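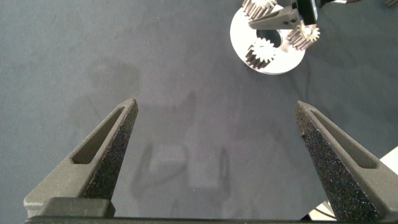
Donnie Semple remarked, in a written response to the draft coding scheme, that a pilgrim who stays in one guest house for the whole visit keeps a different sort of diary from one who changes bed every night, and that the scheme as it stood would treat the two as equal.

Pilgrimage Studies > Working Papers > Group Travel > Section 4

4. Lodging pattern and the evening entry

4.1 Material

The point raised by Semple was taken up in the second round of coding. Group diaries from the Priston and Clendonell routes were divided by lodging pattern before any reading for content was done. A fixed-base diary is one in which every overnight stay falls in the same house. A moving diary is one in which no two consecutive nights do. Mixed cases were assigned to whichever pattern covered the greater number of nights, and ties were left out.

Both routes take five days when walked at the pace set by the parish organisers. On the Priston route the usual base is the old retreat house at Orkari, with a coach each morning to the starting point and a second coach back before supper. The Clendonell route has no coach, and walkers carry what they need between hostels. Diaries were written by one member of the group per day and passed on at breakfast. The organisers of both routes set an upper limit of 2,000 words for a single entry, which very few writers approached.

Kojo Darko coded the Priston diaries and Saturnino Ortuño the Clendonell diaries. Each then recoded a portion of the other's set. Disagreements were mostly over whether a grace said at table should be entered as worship or as a meal. It was entered as worship where the writer gave any of the words, and otherwise as a meal.

4.2 Time of writing

Entries in the fixed-base diaries were usually written late in the evening and look back over the day in order. The morning reading is given first, then the road, the stops and the supper. Moving diaries are less regular. Many were begun at a midday halt and finished at night in a different tone, and in several the second half corrects the first (a chapel said to be locked at noon is reported open by evening, the key having been found at the farm). Such corrections were coded as part of the original event.

Weather is recorded in both sets, though it does different work in each. In the fixed-base diaries it tends to open the entry and is seldom mentioned again. In the moving diaries it returns whenever the path is discussed, and wet ground at the Tipoki crossing accounts for much of the space given to it in March.

Figure 4. Gripper fingers with rough, speckled inner surfaces. 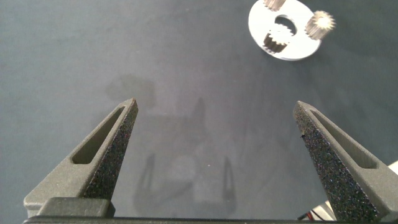

Were diaries kept by clergy coded separately from those kept by lay members? They were coded together, with the office of the writer noted in the margin where it was known.

4.3 Limits

The two routes differ in more than lodging. Priston groups include more older members, and the coach allows people to take part who could not walk the full distance. Lachlan MacLeish has suggested that age alone might explain the steadier order of the fixed-base entries. The present material cannot separate the two effects, as ages were not recorded on either route. A further difficulty is that the Clendonell diaries survive only as typed copies, and the typist appears to have joined some entries that were once distinct. Where a join was suspected, the entry was kept whole and marked.

Section 5 considers the closing entries, written on the journey home.

2 comments | 5 shares

Contact the series editor: Cameron MacAulay | Back to top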